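Home | Our work | Reports | Grants | Contact

Trellov Desktop Recovery: interim progress report to the Lindier Fund

June 2026

1. Scope of the period

This report covers the second stage of the grant. The work under review is the strip-down of retired office desktops, the sorting of the parts taken out, and the treatment of hard drives before reuse. Collection of machines from donors was covered in the previous report and is mentioned only where it affected the bench.

The target for the stage was 200 towers. To date 129 have been opened, stripped and logged. The shortfall is due to the late delivery of the second donor lot, which came in mixed sizes and had to be sorted by case type before bench work could start. The remaining towers are in store and have been given asset numbers.

2. Order of work

Each tower is laid on its side on the slatted metal table and the side panel is taken off. Memory and processor are removed first, as these have the highest resale value by weight and are the parts most easily damaged by later handling. The socket bracket is left open after the processor is out, so that the next person at the bench can see at once that the socket has been cleared. Drives follow, then the graphics card where one is fitted, then the power supply and the board.
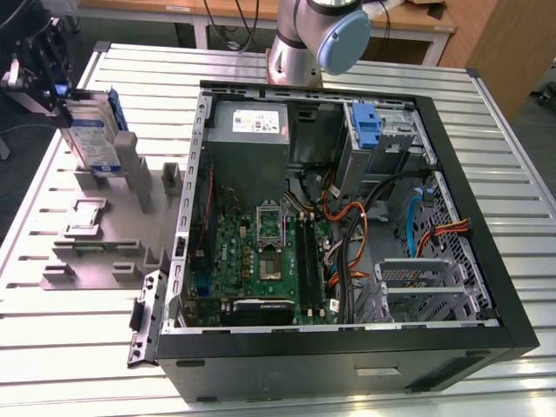

Dell tower with processor socket and memory slots empty; power supply, board and graphics card still in place.

The graphics card was formerly taken out before the drives. The order was changed early in the stage. Card removal on several models needed the drive cables moved aside first, and cables were being pulled by the wires instead of the plug. Damaged SATA leads have fallen since the change. Undamaged leads are bagged by length and kept for the rebuild stage.

3. Hard drives

Drives are handled as a separate stream. The asset number of the parent machine is written to the log before the drive leaves the case, and the serial number is added when the drive reaches the wiping station. Any drive without a matching pair of entries is held back and is not wiped until the gap has been explained. Two such drives are on hold at present, both from the first donor lot. 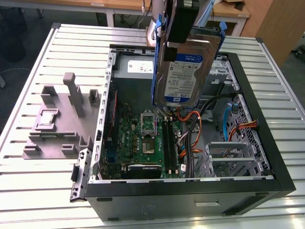
Wiping is done with the Zokier software, one full pass with a read check. A drive that fails the read check, or that reports reallocated sectors above the agreed limit, goes to shredding. The contractor for shredding is Bùi Metals, which returns a certificate for each batch. Certificates are held with the batch log and can be supplied on request.

The log shows 15 failed drives in the period. All were stored in locked boxes until collection. Passed drives are sorted by capacity and interface and are kept in anti-static bags. Drives under 500 GB are no longer offered for rebuild, but may be used in the training machines.

4. Cases and drive cages

Early in the stage, cages were sent to scrap with the case. They are now inspected first. Latches, clips and caddies are small parts with a steady demand from repairers, and a complete cage adds to the value of a rebuilt machine. The inspection covers four points: rails straight, screw holes clean, latch present, no sharp edges. Bent rails are not straightened. Cages that fail any point go to the steel bin with the case.
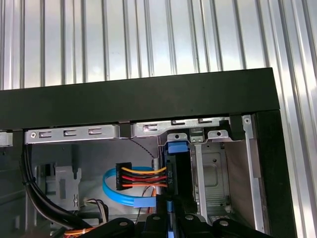

5. Caddies and small parts

Caddies are the main source of delay in this part of the work. The plastic becomes brittle with age and the side rails crack if the drive is levered out. The written method now calls for one rail to be flexed outwards and the drive lifted from that side only. 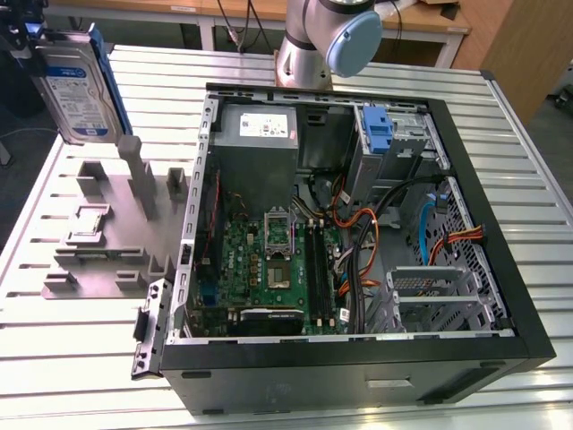

Identification of loose drives has also been tightened. Under the earlier method, drives were stacked face down at the end of the table and had to be turned over again for logging. Drives are now kept with the label in view from the moment they are taken up, and the blue plastic along the side of the drive shown here is typical of the pieces that are checked for cracks at the same point. The two checks together add little time and have removed a second round of handling.

6. Spending

Spending on consumables stands at £725, within the budget line. The main items were anti-static bags, labels and replacement driver bits. No transfer between budget lines is requested.

7. Next stage

The remaining towers will be stripped by the end of September. Rebuild of tested machines will start once enough matched memory is in stock. A revised parts price list will be sent with the final report, together with the full drive log and the outstanding shredding certificates.

We use cookies to measure visits to this site. Accept | Manage settings

© Trellov Desktop Recovery | Contact us | Back to top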